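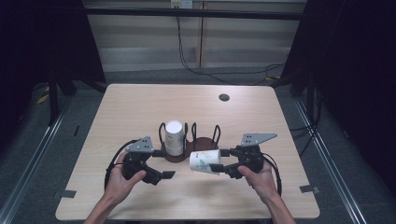

Paper cups and the cup holder on the table at Julldale.

Progress report to the Plerkari fund, September
Hot drinks recipe project, Julldale and Traltetley

Where we are

The grant was for a set of hot drink recipes that people can make at home from ordinary grocery store ingredients, tested by home cooks and printed as a free booklet. We are past the halfway point. The spiced tea section is close to finished, the cocoa section is in decent shape, and the section on grain and malt drinks is behind. I would not call the project on track, although the last report did.

Testing

We sent out 257 recipe cards and got 200 back with usable notes. That looks like a good return. I have doubts about it. Most of the cards came from people who already make tea from scratch, and they tend to forgive a vague instruction because they know what was meant. The Traltetley testers were more useful. Several of them had never simmered whole spices before, and their cards told us that "until fragrant" means nothing to someone who doesn't know what it should smell like. We have changed that line to a time on the clock in every recipe where it came up.

The cardamom black tea scored highest. I am holding off on calling it the favorite, as it was also first in the packet and a lot of people never got to the last few. The next packet will be shuffled.

The ginger and orange concentrate has a problem we haven't solved. It tastes fine the day it is made and turns bitter in the refrigerator by the third day. Leaving the peel out fixes the bitterness and also takes away most of the reason for drinking it. We are trying a short steep with the peel lifted out before the sugar goes in. If that fails, the recipe will be printed as a same-day drink, with no claim that it keeps.

Sweetness

The original plan promised a "lower sugar" version of every drink. I think this was a mistake. Cutting the sugar in half works in the milky teas and badly in the cocoa, where testers simply added it back. We would like to drop the promise and print one version with a range, so the cook can start at the low end. Please let us know if the fund objects, as the wording was in the original application.

The Nic Giolla blend

Nic Giolla offered us their loose spice blend at a discount in return for a mention in the booklet. We tested it against a mix made from supermarket jars. In a plain cup, testers could tell the two apart. Once milk and sugar were added, most could not. We have turned down the mention and will list the supermarket mix.

Money

Ingredients and postage have come to $671 so far. Postage was higher than planned because the first packets went out overweight. There is $40 left in the printing trial line, enough for one more proof and no more. I don't see a need for extra funds yet, but I would treat the printing quote with caution until we have it in writing.

Still to do

Rewrite the malt drink recipes and test them again in Traltetley. Settle the ginger and orange question. Convert all measurements to cups and spoons, including the two recipes that still call for grams. Check the allergy notes for oat and almond milk. The final proof will go to the fund before anything is printed in quantity.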